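Granite: a rock made of crystals

Granite is an igneous rock. Igneous rocks form when melted rock cools and turns solid. Melted rock below the ground is called magma. Melted rock that reaches the surface is called lava.

How granite forms
Granite starts as magma deep in the Earth's crust. The rock above it holds in the heat, so the magma cools very slowly, over many thousands of years. Slow cooling gives crystals time to grow. In granite they are large enough to see without a magnifying glass.

Lava cools much faster. The crystals in basalt, a common lava rock, are usually too small to see.

What the specks are
Each speck in granite is a piece of a mineral. Three kinds are common.
Quartz: grey or clear, and looks like glass. It will scratch a steel nail.
Feldspar: white, cream or pink. It often breaks along flat faces.
Mica: black or silvery. It splits into thin, shiny sheets.
The mix of minerals sets the colour of the rock.

How it reaches the surface
Wind, rain and ice wear away the rock on top. This is called erosion. At Trumthorpe quarry the granite now lies only 2 metres below the soil. Blocks are cut there with a wire saw. The largest block cut last November was 12 tonnes.

Where people use it
Granite is hard and wears slowly. It is used for kerbs, steps, walls and worktops. Some surfaces only copy the pattern, so a speckled top is not always stone.

A tabletop with a granite-like pattern in beige, tan, dark brown and black:
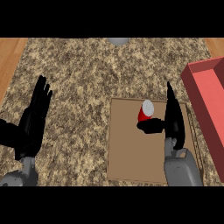 Words to know
Crust: the solid outer layer of the Earth.
Crystal: a solid whose tiny parts are arranged in a regular pattern.
Mineral: a natural solid substance that rocks are made from.

Text by Samran Petchrat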